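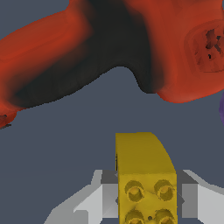 Colour Words Group, Department of Linguistics

Figure 1. A rendered red-orange form on a grey background, with lighter orange-red on the upper lobes and a nearly black underside.

3.2 What people call red

I had expected red to be the easy bit. Going through our 1000 naming cards, I'd put aside one afternoon for the reds and a whole week for the blue-greens, and I got it exactly the wrong way round. The reds took me most of July.

The trouble begins with tomato. Our speakers love tomato. They used it for flat paint chips that I would call orange, for chips I would call plain red, and in one case (Thu Tạ still teases me about how long I stared at this card) for something very close to pink. When I asked people what sort of tomato they had in mind, I got supermarket tomatoes, tinned tomatoes, tomatoes off somebody's uncle's allotment, and a long and rather lovely answer about soup. So the word was doing its job for each speaker, but I couldn't pin it to one patch of the chart and leave it there.

Shading makes it worse. On a flat chip there is one colour to name. On a rounded thing like the one in Figure 1 there are plenty, from orange-red down to almost black, and yet most of us would happily say "it's red" and get on with our day. Older naming work mostly steers clear of this by sticking to chips, and so did we for the main set. Ayman Berrada thinks that was a mistake. I'm halfway to agreeing with him - ask me again after the next round.

For the written replies we kept to a subset of 500, all typed up by Oanh Hoàng and then checked by me against the paper originals. We left spellings alone. "Orangy", "orangey" and "orange-y" are counted as one word in the tables, and so are "reddish" and "redish", but "rusty" and "rust" stay apart: 11 speakers used both, and they plainly meant different things by them. Rust was a colour. Rusty was more of a complaint.

I should say a word about "scarlet" too. Only five speakers offered it without being prompted, and they were all from the oldest age band. Everybody else knew the word perfectly well when I said it, and several told me it was what they'd call a coat or a soldier, never a wall. Dean Nuttall found much the same thing with "crimson" in his pilot, and his notes on curtains are worth reading in full. We come back to both words in section 4, next to the browns.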